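Kinnear Counter & Sink – Frequently Asked Questions

Updated February. Questions not covered here go to Mwajuma at the front desk, she answers faster in the morning.

What do I use to clean the counter day to day?

Dish soap, warm water, soft cloth. That's it. Wipe, rinse the cloth, wipe again. Dry with a towel if you care about streaks – the light tops show them less than the dark ones but they still show.

Can I use bleach?

Diluted, yes, for a stain. Leave it two minutes, rinse well. Don't leave a bleach bottle sitting on the counter overnight, and don't let it pool in the sink. Steel hates bleach.

What about powder cleansers?

Sink only, and only the fine kind. Rub with the grain. On the counter they take the finish down and you get a shiny patch you can't get rid of.

I have the light gray top with the grid pattern. Does crud get stuck in the lines?

Not really. The lines are part of the pattern, you can't feel them with a fingernail. If one looks darker than the rest it's usually dried coffee or hard water. Vinegar and water half and half, let it sit, wipe.

Can I put a hot pan on it?

No. Please use a trivet. Oven mitts are not a trivet. We replace 300 tops a year and a good chunk of those are pan rings.

Will the sink rust?

The steel won't. What people call rust is mostly little specks left by something else – a can, a steel wool pad, a bobby pin. Baking soda paste and a soft sponge. If it comes back in the same spot after that, send us a photo.

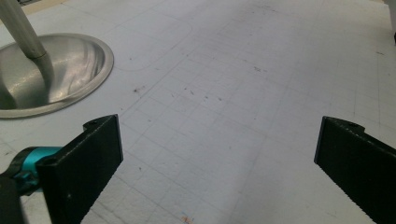
Same goes for the rim. Gunk collects where the metal meets the counter, so run an old toothbrush around it once a week. Soap and water is fine. Don't dig at the edge with a knife, you'll pull the sealant and then water gets under and we're talking about a whole different repair.

How do I know if the sealant is going?

Press a dry paper towel around the rim after you've run the water a while. Damp towel, bad sealant. Also look for a yellow or black line. Black means mold, scrape and redo.

Can I reseal it myself?

Sure, most people do. Clear silicone made for kitchens or baths. Scrape the old bead out with a plastic scraper, clean, let it dry overnight, run the new bead, smooth with a wet finger. Keep it dry for 24 hours. Tumaini Were wrote up a longer version with the order of steps, ask for the Pamex sheet.

What does it cost if you do it?

Reseal is $98. Reseal plus a full drain cleanout is $155. Parts extra if the drain needs a new gasket. Cash or card.

My round basin doesn't drain all the way. Normal?

A few drops left at the bottom is normal. A puddle isn't. Check the strainer first, then the trap. If both are clear the basin may be sitting a little off level and someone needs to come look.

Which basins do you stock?

Kosamitz round, in two sizes. Flosteo is special order right now, and it's slow. Measure the hole not the old sink, people get this wrong all the time and we can't take back a basin thats been cut in.

Does the faucet come with the sink?

No, sold seperately. Bring a picture of what you have, including under the counter.

White film on the faucet, won't come off?

Hard water. Wrap it in a rag soaked in vinegar, leave it half an hour, rinse, dry. Don't do this on brass or anything painted.

Scratches in the steel?

Fine ones blend in over time. Deep ones stay. You can soften them some with a gray scrubbing pad, always with the grain, never in circles. Try a small spot first.

Is there a warranty?

Yes on the basin, yes on the top, no on sealant. Keep the reciept. Heat damage and cut marks aren't covered, so get a cutting board.

Do you do house calls?

In town only. Call before 10 a.m. for same day, after that it's whenever we have an opening. Clear the counter and empty the cabinet under the sink before we get there – saves you money, we bill for the time.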